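Sep 19, 2022

Ruvik arm, right side, table clearing task. Gripper fault and one hard contact with the table.

What happened

Running the cutlery set on the marble-patterned table: bowl, fork, spoon. Bowl pick was fine all morning. Fork was fine apart from a couple of slow regrasps. On the spoon, episode 22, the arm came down, closed, and kept pressing after it should have stopped. The fingers were already on the table top. The force limit in the config is 40 N and it should have tripped well before anything moved. It didn't. The log shows a peak of 96 N before I hit the stop button. The table shifted towards the cabinet and the bowl slid a little way. Nothing broke. No one was inside the taped line.

After the stop the arm held position with the brakes on, as it should. I released it by hand from the pendant, backed it off straight up and parked it.

First guess, wrong

I thought the table height was out. We had moved both tables in June and I wasn't sure the new value had gone into the config. Measured it again at the four corners and it agrees with the file to within 2 mm, so that isn't it. I also wondered about reflections off the spoon upsetting the depth. The depth on the spoon is poor (holes in the middle of the bowl of it, as always with shiny things) but the planner clamps the target to the table plane, so a bad depth value alone can't send it through the top.

What it seems to be

The wrist force reading was stale. In the log the z force sits at exactly the same value from just after the fork was put down until the moment of the stop, when it jumps. The driver went on publishing the last good sample with a fresh timestamp, so the watchdog saw new messages and was happy. The limit check was comparing an old number.

The reason for the dropout looks like the cable. With the arm parked and the reading up on the screen, I bent the cable by hand near the gripper end and the value froze twice. It came back when I let go. The spoon approach has the wrist turned further over than the fork approach, which pulls that stretch of cable tighter. Fits with the fork and bowl being all right.

Not proved yet: I haven't swapped the cable. We have one spare in the Lorno box, but it's the older connector and needs the adaptor, and the adaptor isn't in the box. If whoever had it last could put it back, please.

Done so far

Arm tagged out on the pendant and on the main switch. Please leave the tags on.

Logs and config copied to the Femville share, folder named by episode number.

Driver patched on my branch so it passes on the sensor's own sample counter. If the counter stops for more than 40 ms the arm goes to a protective stop. Tried it on the bench with the sensor unplugged and it stops. Not tried on the arm.

Finger pads looked at. The left one has a flat worn on the tip. Will change both.

Spoon approach, gripper angled down and the cable running back down the arm:
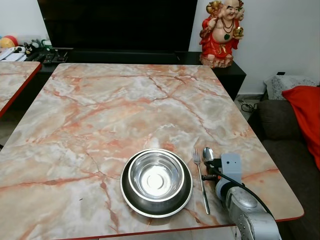
To do before it runs again

Swap the cable, then repeat the bend test by hand over the full wrist range.

Reroute the cable with more slack at the wrist. The present clip position came from the Blomqvist drawing, which was done for the shorter gripper. Move the clip down the arm and check it doesn't catch at full extension.

Recheck the force zero with the gripper pointing down and with it on its side.

Run the spoon approach at quarter speed with foam on the table, one person on the stop button the whole time. Then normal speed with foam. Foam comes off last.

Check the left arm for the same thing. Same driver, same clip position, so assume it has the fault until shown otherwise. I've left it switched off.

Episodes from this session: keep the bowl ones, bin everything from the fork onwards, as I can't say when the force data can be trusted. Still need to go back through last week's spoon runs and look for flat stretches in z.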